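Skoka wipe-down set — read me first

Hi, and thanks for downloading this. I look after the Skoka set at Rullard, where I was a room cleaner for a long time before I moved across to the data side, and I still think like a cleaner. So this is half a data card and half me telling you how the job has changed, because I don't reckon you can use the one properly without the other.

What's in it

3485 recordings of people doing cleaning work with hand-held grippers in furnished rooms. Mostly it's wiping: cupboard doors, drawer fronts, benchtops, the odd window sill. 1111 of them are cabinet fronts, which is way more than I'd planned, but drawer fronts with moulding are where everybody's wiping gets interesting (you can't just swipe across, you have to get into the corners). Another 649 are two-handed, one gripper steadying or waiting while the other one works. The rest is a mixed bag and the labels will tell you what's what.

Each recording has the head view, the track from the marker cubes, how far open the gripper was, and a short line of text saying what the person was up to. Those lines were typed by the people who did the wiping. I've fixed spelling and left everything else alone, so you'll find "giving the drawer a going over" next to "wipe drawer front" and they mean the same thing. Please don't write to me about it!

Who did the work

Cleaners. All of them on the Rullard roster, all on their normal hourly rate plus the training loading, and all free to go back to ordinary rounds whenever they liked. A few did. The original plan from Bosman, who wrote the recording software, was to bring in students, and I dug my heels in over that one. A student wipes a drawer like somebody who's been asked to wipe a drawer. A cleaner folds the cloth, starts at the top and works down, and goes around the knob without thinking about it, and that's the stuff you want a machine to pick up.
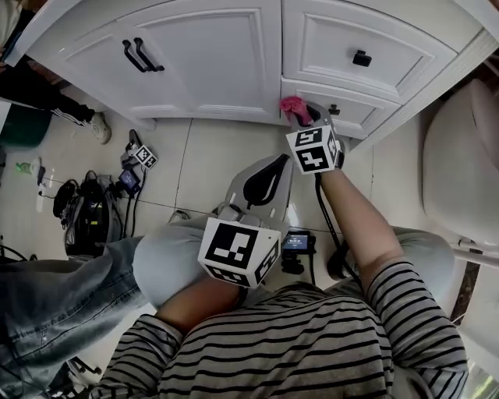 The part that took longest to sort out was bodies. Ordinary cleaning has you up and down all day, and recording has you in one spot doing the same small patch again and again with something awkward in your hand. Wrists went first. We'd set the sessions at a full morning and by the second week I had people rubbing their forearms at smoko, so we cut it to 2 sessions a day with a proper break between them, and you can swap hands or sit on the floor for the low stuff if that's kinder on your back. You'll notice the style of wiping change across the set because of that. Leave it in if you can, it's how people really work.

The other thing was being watched. Cleaners are used to being invisible — rooms get done while everyone's out — and suddenly here's a record of every stroke. We agreed early on that nothing in here goes to a supervisor and nobody gets timed from it. It's in the licence as well, so that goes for you too. If you want to rank the people in this set by speed, find another set.

What it's for, and what happened to our jobs

The aim is a machine that takes on the low, repetitive wiping at the Prenska apartments, where the kitchens have a lot of cupboards down near the floor. The people on that round told me they'd gladly hand over the kneeling and nothing else. Bathrooms and beds stay with people for now. Hours on the round haven't been cut, but I'm not going to promise you they never will be, and I've said the same in the tearoom. Three of the crew have moved into recording and checking, which pays a bit better and is a fair bit duller.

Known problems

Some cubes drop out of tracking when an arm crosses in front of them. The label file flags the worst ones under "lost_cube".

Cloth is hard. We used whatever was in the trolley, so thickness and colour are all over the place, and how it's bunched in the fingers is different nearly every time.

Nothing in here tells you whether a surface ended up clean. There's no before and after score. I'd like one for the next version and haven't worked out how to do it fairly.

Other people's legs and feet wander into view. Faces have been removed.

Getting started

Unzip the lot into one folder, open the label file first, and filter on "task" before you load any video or you'll be waiting a while. Changes go up on the first Monday of the month. If a label looks wrong, send me the recording number and I'll ask the person who did it.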